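Vutberg 密閉型ヘッドホン用交換イヤーパッド レビュー:装着感と清掃性

Vutbergの交換用イヤーパッドを9週間使用した。対象はTelcombeの密閉型ヘッドホンで、純正の合皮パッドに表面剥離が出たため交換した。純正品は既に流通在庫のみで、互換品から選ぶことになる。候補はVutbergのメッシュ表皮タイプと、Valentiniのベロア表皮タイプの二つだった。

仕様
表皮はポリエステルメッシュ、中材は低反発ウレタン、厚さは実測22mm。取り付けはハウジングの溝に縁を差し込む方式で、両面テープは使わない。付属品は装着用のヘラと簡単な説明書のみ。ヘッドホン本体を含む質量は、純正パッド装着時から9g減って194gになった。

取り付け
縁のゴムがやや硬い。下側から差し込み、ヘラで左右を均等に送っていくと収まる。片側に寄せると最後の部分が浮く。初回は左側でこれをやり、外して最初からやり直した。説明書の図は右側しか載っていない。

装着感
側圧は純正と変わらない。耳介が内側のドライバー面に触れることはなく、眼鏡のつるが当たる部分の圧迫も弱い。通気性は合皮より明らかに良い。室温が高い日の連続使用でも、蒸れで外したくなることはなかった。一方、装着直後の密着感は薄く、頭を下に向けるとわずかにずれる。

音の変化
低域は減る。メッシュ側から空気が抜けるためで、密閉型としての遮音性も一段落ちる。簡易カプラで測ると100Hz以下に緩やかな低下が見られた。中高域の変化は小さく、音声会議や動画編集の用途なら補正なしで使える。低域の量感を求めるなら合皮を選ぶべきである。

清掃性
メッシュは皮脂が目に入り込むため、合皮のように一拭きでは済まない。日常の手入れは乾いたマイクロファイバークロスで押さえるように拭き、汚れが目立つときだけ固く絞ったクロスを使う。強くこすると表面が毛羽立つ。クロスは縁がピンキング加工のものを機材全般に使っている。縫い目がなく、樹脂の光沢面にも当てやすい。

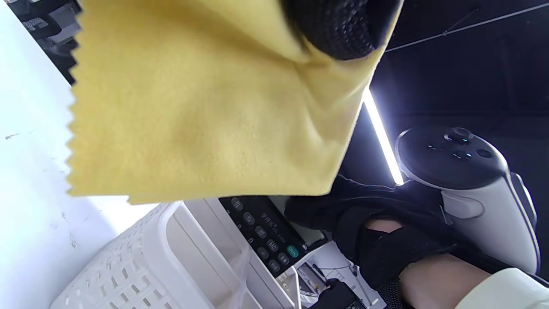 黄色のマイクロファイバークロス。右は白いVRコントローラー。

アルコールは避けた方がよい。Rirthorpeの機材掲示板でIgnacio Maldonado氏が、無水エタノールで拭いた後に縁のゴムが硬化したと報告している。当方では試していない。中材を水洗いできるかどうかは説明書に記載がない。

耐久性
9週間の時点で縫製のほつれはなし。中材は左側だけわずかにへたりがあり、厚さは実測で1mm減った。片耳をずらして使う癖の影響と思われる。縁のゴムに亀裂はない。

評価
総合79点。減点は遮音性の低下と説明書の不備による。夏場の長時間使用が主なら、ベロアより乾きの早い本品を勧める。低域を重視する場合や、騒音のある場所で使う場合には向かない。ベロアタイプとの詳しい比較は、4月に同じヘッドホンで測定し直してから追記する。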